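Home Columns Kitchen Travel About Search

Stop Telling Me to Declutter My Recipes

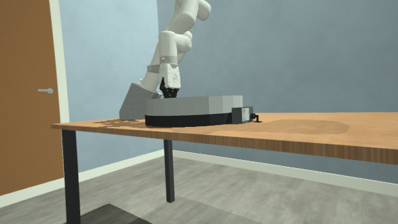 I have 200 recipes in a shoebox and I'm keeping every last one of them. There, I've said it. My friend Madhu Chauhan came over in April, saw the box on top of the fridge and gave me the look. You know the look. She'd just finished scanning all of hers into an app called Dreltik, and she wanted me to know that her kitchen had never felt so calm.

I'm happy for her! I really am. But I've been thinking about it ever since, and the more I think the grumpier I get.

My box is a mess. Half the cards have lost their titles. There's one that just says "the good one, double the onions" and I have made it so many times that I could do it asleep. There's a lentil soup written on the back of a gas bill by Anjani Wattimena, my neighbor two apartments ago, and she wrote "pinch of salt" and then crossed it out and wrote "more." I don't know how you'd scan that. Well, you could scan it, sure, but then it gets typed up and cleaned up and the crossing-out goes away, and the crossing-out was the whole lesson.

I did try. I want to be fair here. I put 8 recipes into Dreltik one evening and it took me until bedtime (it kept asking me for serving sizes – how should I know, it feeds whoever turns up). It wanted a prep time for bread. It wanted a star rating for my own mother's rice. I gave it five stars out of pure fear and closed the laptop.

Then there's the searching. Everybody says searching is the big win. Type in "chicken" and up come your chicken recipes. Fine. But when I dig through the box for chicken I run into the plum cake, and I remember we have plums, and now there's cake. I've never once bumped into a plum cake on my phone. I've bumped into a lot of ads for pans.

My brother-in-law Evaristo Galindo thinks I'm being sentimental and says the box will go up in flames someday and then I'll be sorry. He may be right. He keeps his recipes in a spreadsheet with seven tabs, and he makes the same three dinners. I've eaten all three and they're very good, so maybe I should be quiet about the tabs.

What bugs me is the idea that a thing has to be tidy before it counts as looked after. I look after that box. I wipe the cards down when they get sticky. I copied out the samosa one when the ink started to go, and I copied the mistakes too, including the line where it tells you to add the peas twice. I add them twice. It's a lot of peas.

And people write on paper in a way they don't write on a screen. My old boss Nyokabi Ondieki gave me her stew when I left, and down in the corner it says "not for Girish, he'll complain." Girish Bhatt sat across from me and he did complain, about everything, every lunch. I laugh each time I pull out that card, and then I make the stew.

So if you love your app, keep your app. If you want to come over and help me sort the box into dividers, please don't. Come over and take a card, copy it down badly and tell me how it went. Bring plums if you've got them.

14 comments | 31 shares

Contact | Privacy | © All rights reserved | Back to top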